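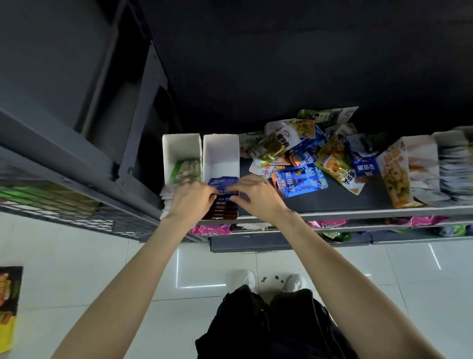
Snack packets on a shelf, two boxes of them standing at the front.

Atieno Okoth has run the corner store on Makori Street for nine years, and for most of that time she ordered stock the way her uncle did, with a pencil and a pad on Thursday morning.

"He looked at the shelf and wrote down what was low," she said. "If he forgot crackers, we had no crackers for a week."

She still keeps the pad. It sits under the register with the delivery slips from Trastport, the wholesaler that supplies most of her dry goods. But the order itself now comes out of a spreadsheet she built after a bad winter, when she threw out two full cartons of chips that had gone past their date.

"That was my own money in the trash," she said. "I had bought them on a deal. I like a deal too much."

Snacks are the hardest part of the store to get right, she said. Milk and bread sell at nearly the same rate all year. A new flavor of chip can sell out in a weekend and then sit for two months. She carries 71 kinds of snack and would like to get that down to 50.

"My customers don't want me to," she said. "Every one I try to drop, somebody comes in asking for it. So I drop it anyway and wait to see if they ask twice."

Her test is simple. A new item gets 4 weeks. If the first order has not sold by then, she marks down what is left and does not buy it again. Imported snacks get longer - the minimum order is bigger and people need time to try them.

Rent went up in March. Okoth looked at moving to the Ondano shopping center, where a space had opened next to the pharmacy, and decided against it. The parking was better, but the lease ran too long for her.

She also turned down an offer from Roltico, a vending company that wanted to put two machines by her door.

"They would sell the same things I sell, outside my own window," she said. "I asked the man to explain how that helps me. He said he would call me back."

He has not called. Okoth opens at 6:30 and closes when the last bus has gone by. She would like to hire a second person for evenings - the one she has now starts college in the fall.

Last updated: March

Related
Bus route changes leave evening shops guessing
What a small grocery pays for refrigeration
Makori Street barber signs new lease
Ondano center fills two of its empty units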